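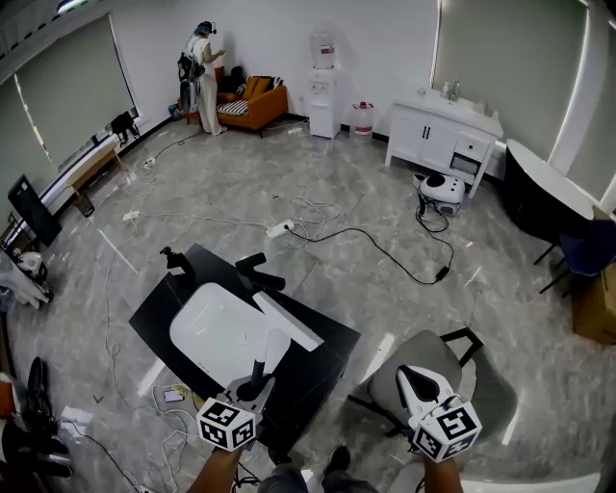 Wed 2 July. Workroom, Clernora building.

Entry by C. Ambrosio. Copy to T. Tekin.

The morning was given over to the state of the room. The floor was last cleared in April, before the Irarard fittings were moved in, and the cabling has spread since then. Power strips are lying on the marble, one of them in the middle of the floor, with a black cord leading off it to an adapter on the right. The white cables on the left side have been left in a loose coil and run down toward the bottom left corner.

The following was agreed with T. Tekin.

Power strips are to be fixed along the walls. The strip in the middle of the floor is to go first. Cable covers have been requested from Diltevlow; the quotation allows 12 working days for delivery. Until then, cords are to be taped flat wherever a walkway crosses them.

The small yellow-and-white packet under the front left corner of the table is to be picked up and its contents noted here.

The white basin and the white board remain on the black table. The board is to be kept beside the basin and is not to be stood on the floor, which is polished and gives no grip.

Water dispenser: stays against the back wall, next to the vanity cabinet. The large jug with the red cap should be moved off the floor if space can be found in the lower open part of the cabinet. I have not measured either. No power strip is to be placed on that side of the room, given the faucet and the dispenser.

Armchair: the striped cushion may stay. Bags should go on the hooks in the corridor. The small cart in front of the chair needs a fixed place, and T. Tekin prefers the left wall.

Costs. The allowance for the room is 4,000 for the year, of which 3,831 is already committed, mostly to the Buenaventura shelving. The covers will therefore have to be charged to general maintenance. Form 16 was sent this afternoon and no reply has been received.

Open items: length of cord needed from the wall outlet to the table; whether the gray chair to the right of the table can be moved back to widen the passage. T. Tekin to check both.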